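Réparer un jean troué à l'entrejambe : la reprise invisible (ou presque !)

Si vous portez vos jeans jusqu'à la corde comme moi, vous connaissez l'endroit : ça blanchit, ça s'amincit, et un matin on passe le doigt au travers. J'ai repris ma première paire un dimanche de pluie à Nurnmont, avec du fil trop épais et une aiguille à laine. C'était affreux, mais ça a tenu deux hivers, et depuis je n'ai plus jeté un seul pantalon.
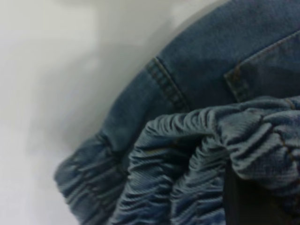
Ce qu'il vous faut

Un morceau de denim de récupération, plus fin que votre jean si possible
Du fil polyester dans deux bleus proches (un clair, un foncé)
Une aiguille à jean, taille 90 à la machine, ou une aiguille à main bien pointue
Des épingles, une craie tailleur, un fer
Facultatif : de l'entoilage thermocollant léger

Pour le denim de récupération, gardez les bas de jambe quand vous faites un ourlet ! J'en ai une pleine boîte à chaussures. Sinon, les chutes se trouvent facilement en ressourcerie ; celle de Ferside les vend au poids et on y fouille avec bonheur.

Étape 1 : laver et repasser

Lavez le jean et laissez-le sécher complètement. Une toile qui n'a pas encore fini de rétrécir va tirer sur la pièce au prochain lavage, et tout gondole. Même chose pour le morceau de récupération s'il est neuf. Retournez ensuite le jean sur l'envers et repassez bien la zone, coutures comprises.

Étape 2 : tailler la pièce

Regardez la toile à contre-jour. La partie usée est toujours plus grande que le trou, souvent bien plus grande. Tracez à la craie tout ce qui laisse passer la lumière, puis ajoutez deux bons centimètres. Coupez la pièce en arrondissant les angles (un coin pointu s'effiloche et gratte la cuisse, c'est très désagréable à vélo) et en respectant le droit-fil du jean.

Ne coupez pas les petits fils blancs qui pendent autour du trou. Ce sont les fils de trame, et ils vont nous servir.

Étape 3 : fixer

Posez la pièce sur l'envers, endroit contre l'envers du jean. Épinglez, puis bâtissez à grands points tout autour. Si vous utilisez du thermocollant, prenez un carré léger et n'en mettez que sous le trou, sinon la zone devient raide comme du carton.

Étape 4 : repriser

C'est mon moment préféré ! Remettez le jean à l'endroit. Rabattez les fils de trame en travers du trou, bien à plat. À la machine, point droit, longueur 2, faites des allers-retours serrés dans le sens des jambes, en commençant un centimètre avant la zone abîmée. Avancez, marche arrière, avancez. Variez la longueur des lignes pour que le bord de la reprise se fonde dans la toile au lieu de former un rectangle net.

Passez au deuxième bleu à mi-parcours. Le denim n'est jamais d'une seule couleur et ce petit mélange fait des merveilles. Comptez quelque 70 lignes pour un trou de la taille d'une pièce de deux euros.

À la main, c'est le même principe avec un point avant tout petit. Il faut une soirée et un bon podcast.

Étape 5 : franchir les coutures

À l'entrejambe, quatre épaisseurs se croisent et l'aiguille peut casser. Tournez le volant à la main sur ces quelques points, et glissez un carton plié derrière le pied pour le garder horizontal. L'astuce me vient de Benedek Erdős, qui animait l'atelier couture d'Au, et elle m'a épargné je ne sais combien d'aiguilles.

Étape 6 : finir

Retirez le bâti, égalisez la pièce sur l'envers à 8 mm de la dernière ligne, puis donnez un coup de fer bien chaud avec beaucoup de vapeur. La reprise paraît un peu ferme au début et s'assouplit après deux ou trois lavages.

Et pour les genoux ?

La technique marche aussi, mais la jambe est étroite et la machine passe mal. Décousez la couture latérale sur une vingtaine de centimètres, du côté qui n'a pas de surpiqûre, réparez à plat et refermez.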